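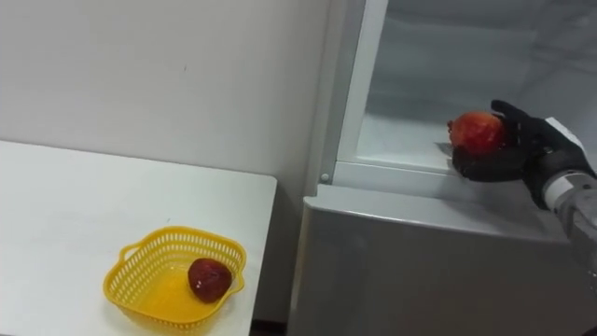

DEVVILLE, Wednesday, July 10, 2019. Koller, the family-run housewares company that has been making things for Devville kitchens for 44 years, is happy to announce the arrival of Otia, a new collection of baskets, bins and trays meant for the part of the kitchen where most of us need a little help, namely the few feet between the refrigerator and the nearest place to set something down. Anyone who has come home with two full grocery bags knows that stretch well! A shallow yellow basket with slotted sides and a handle at either side, left on the table next to the refrigerator with a piece of dark red fruit in it, is the kind of everyday sight the Otia designers kept coming back to while they worked, and it sets the tone for the whole collection, which is cheerful, easy to carry and made to be left out where people can reach it.

Otia goes on sale this month at the Koller store in Devville and through the Brivix chain of home shops, which will carry the full range at all 94 of its locations. The collection comes in 5 sizes, from a small tray for garlic and lemons up to a deep bin for potatoes and onions, and prices start at $8.40 (Koller store members will find their usual discount applied at the register).

"My grandmother kept her fruit on the kitchen table all summer long, and we children were allowed to help ourselves without asking, and I think I have been trying to get back to that table ever since," said Theresia Plattner, who leads product design at Koller. "We wanted something you could carry out to the yard, rinse under the faucet when you come back in, and put down again next to the refrigerator without having to think about where it lives. If the peaches get eaten before they go soft, I will be a very happy woman."

Before settling on the final shapes, Koller lent early versions to households in and near Devville and asked them to write down what they liked and what drove them up the wall. The notes came back by the boxful, 840 pages in all, and a good many of them were about handles. People asked for openings big enough for a whole hand, and the rims were reworked over the winter with that in mind.

To welcome the new collection, the Devville store will hold an open house through the end of July, with cold lemonade, a table of fruit from nearby growers and plenty of time to chat with the people who worked on Otia. Visitors are warmly invited to bring their own kitchen puzzles, whether that is a crowded counter, a pantry shelf that is too deep or a drawer that has not closed properly in years, and the staff will gladly talk them through.

Reporters who would like samples or a visit to the design room are asked to contact the Koller press office in Devville.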